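Sorting drinks containers - notes to go with session three

Hello again, and thanks to Yi-an Do for lending me her notes from last term, as mine were a mess. We did paper and card in session two, so now it's drinks containers, which sounds easy until you've stood there with a bottle in one hand wondering where it goes!

The rule I'd like you to use is one colour, one material. Pick your two colours, write down which is which, and stick to it for the whole exercise. I don't mind what you choose (Buppha Petchrat's group argued over this for ages in December and ended up tossing a coin) but please don't swap halfway through.

Then look at each item before you pick it up. Cap on or cap off? Is it a bottle or a can? Slim cans catch people out - they stand up nicely but go over at the slightest nudge, and then they roll. I've chased a good few across the floor myself.

The marks for this one are 50 for the sorting and 50 for your written sheet, so 100 altogether, and most people lose theirs on the sheet. Write down what you did with every single item, even the ones you changed your mind about.

Bottles and cans, with a grey and a yellowish container at the back:
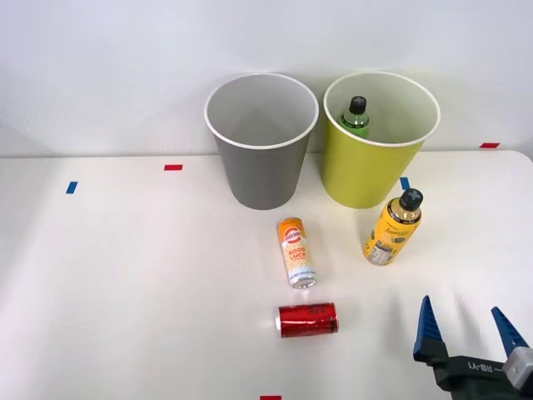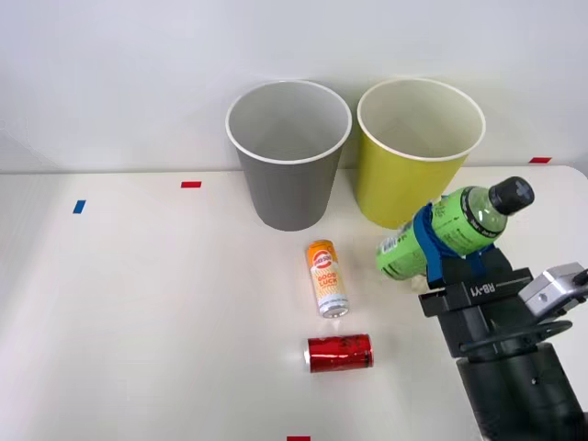
On your sheet, leave a wide margin for second thoughts. Jörg Bauerfeind is marking with me again and he likes to see crossings-out, so don't copy it up neatly. Sheets go in the tray by the door before you leave, and if you need more paper ask Ok-hee Oh. Next time it's glass, so closed shoes please.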